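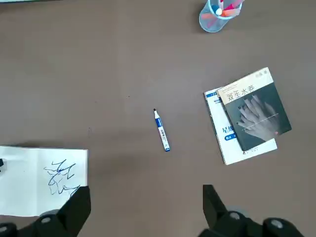
Desk reset in progress: pen cup at the back, one marker still out, books to the right.

Questions I get about the desk reset

I started posting my desk tidying notes in March, and the same questions keep landing in my inbox, so I finally put them on one page. I'm Suqin Xiong, I share a study table with one other adult and a lot of stationery, and I am not a professional organizer (I just really like a clear tabletop!).

What is a desk reset?
It's my name for putting the table back to a state where I could sit down and start anything. Pens go in the cup, books get stacked, notebook gets its own corner, and the middle stays open. I do it before dinner, and on a normal day it takes me 9 minutes. I've done it in less, but then I'm mostly shoving things into a drawer and I pay for it the next morning.

Do you clear everything off?
No, and I gave up trying. When the table was completely bare I'd walk past it and drop the mail there, or a jacket, or once a whole bag of onions. A few things that belong on it seem to keep the rest away. Mine are the pen cup, whatever books I'm in the middle of, and a notebook.

Why a see-through pen cup?
I can tell what's in it without dumping it out. I had a lovely heavy ceramic one before and it was full of dead pens for years, because I never looked. With clear plastic the pinks and oranges and reds show right through the side, and if I want a highlighter I just grab it. It does get smudgy. I rinse mine in the sink with dish soap when I remember.

How do you decide which markers stay?
Scribble test on scrap paper. If it skips, I cap it, store it flat overnight and try again the next day. If it still skips, out it goes. The first time I did this properly I tested 103 pens and markers from all over the house, which was a ridiculous afternoon, and I'd never have finished if Koen Van Damme hadn't been sitting across from me doing half the scribbling.

Should whiteboard markers go in the cup with everything else?
I keep changing my mind about this one. They're fatter than my pens so they crowd the cup, and I've grabbed one by mistake and written on a nice notepad with it. On the other hand, if they don't live in the cup they wander. For now they go in, tip down. If you have the space, lying flat in a drawer is great too.

How do you stack your books?
Biggest on the bottom if there's a real difference, otherwise whatever I'll open next goes on top. I don't line the edges up! I like the lower one to stick out a little so I can still read part of the cover and remember it's there. Five is my limit for a pile. After that it's a tower, and I stop reading from towers.

Do you sort the Chinese books separately from the English ones?
On the shelf, yes. On the table, no, it's just one pile of what I'm reading.

Where does the notebook go?
Lower left for me, but that's habit. Koen is left-handed and puts his on the other side, so when we swap seats there's a bit of shuffling.

What do you clean the tabletop with?
A damp cloth, then a dry one. Brown is a forgiving color for a table and hides dust well, a little too well, so I run my palm over it to find the gritty patches. For ink I use a drop of dish soap and some patience. I'd stay away from anything scratchy on a matte surface, I made a shiny spot on my old table that way and looked at it every day until we moved.

My kid's desk is a disaster. Where do I start?
With the pens, every time. It's easy, it's a bit fun, and you get a visible result before anyone loses interest. Leave the papers for another day. Papers are where everybody starts arguing.

Do you have a printable checklist?
I do, it's called the Curneo sheet (after the street I grew up on) and it's one page. It costs 99 cents, and if that's a problem just write to me and I'll send it over.

Can I send you a photo of my desk?
Please do! Before, after, whatever you've got. I answer in the evenings, usually with tea, sometimes a week late.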